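The Bed Is Not a Shelf

I have been meaning to write about the bed for a while now. If you've been reading along since we moved into the Narnance apartment, you know the bedroom is the smallest room we have, and the bed takes up nearly all of it. There's a strip of floor on one side just wide enough for slippers, and a dresser drawer that opens most of the way if you hold your knees right. So the bed has become the place where everything lands. Mail lands there. Clean laundry lands there, and then it gets moved to the chair at night and back to the bed in the morning (please tell me other people do this).

In January I decided I would clear it off every single day before lunch, and I gave myself 30 days to see if it would stick. I set the kitchen timer for 5 minutes, put the radio on, and whatever was on the bed when it rang had to be dealt with. I missed a few days in the middle when I had that awful cold, but mostly I kept it up, and I'm still doing it, which surprises me more than anyone.

What I find is almost never the big stuff. It's wrappers and tags and those little paper bands that come around socks. And plastic bags, my goodness, the plastic bags! Everything seems to come in one. I ordered pillowcases from Coris last fall and each one was in its own bag, inside another bag, inside the mailer. I used to smooth them out and save them under the sink, like my grandmother did, until there were enough under there that the cabinet wouldn't close. Now I keep a handful for packing shoes and the rest go out.

The sheets are a separate story. I grew up with plain white, ironed, with corners you could cut yourself on, and for years I bought the same thing without thinking. Then one rainy afternoon I was in Piątek, the little housewares shop down the hill, waiting for the weather to let up, and there was a sheet covered in pink hearts and cartoon bunnies. It was meant for a child, I'm sure of it. I walked around the store twice and looked at some very sensible gray ones and went back and bought the bunnies. I have not regretted it for one minute. It's soft, it washes well, and it makes me smile at six in the morning, when not much else does.

The only trouble is that it shows everything, and we have gray cats, so I have become a person who owns several lint rollers. Over it goes the dark gray fleece, the thick nubby one. It doesn't match at all, and it's the warmest thing in the house. I've stopped folding it into a neat square at the foot, because a neat square lasts until the first cat walks by. I roll it up toward the head of the bed in one long heap and call it done. The cats approve of the heap. They would like me to know that they approved of it before I thought of it, and that the timer does not apply to them.
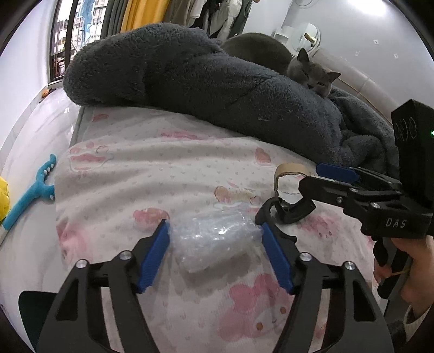 So my rule now is that I tidy around whoever is sleeping. Stray plastic first, then clothes, then whatever books have worked their way down under the covers. I used to shoo everybody off and strip the whole thing so I could do it properly, and it took half the morning, and there were hurt feelings. Doing it around them is slower on paper but I get it done.

Sheets come off once a week, and I do try to pick a time when the cats are at their food bowls. I've started using the Fandinent soap my sister swears by, unscented, and I hang the bunnies over the shower rail when it's too damp outside. The fleece gets its own wash on cold. If you have one like it, keep it away from the towels! I learned that with a navy blue set and spent a whole evening picking fuzz off with tape.

Next I want to tackle the dresser, or at least the top drawer, where I'm fairly sure I'll find the missing pillowcase and the good scissors. If anybody has a way of storing spare blankets in a room with no closet, leave me a note in the comments. I've looked at the flat boxes that slide under the bed, but ours sits very low and I haven't measured it yet.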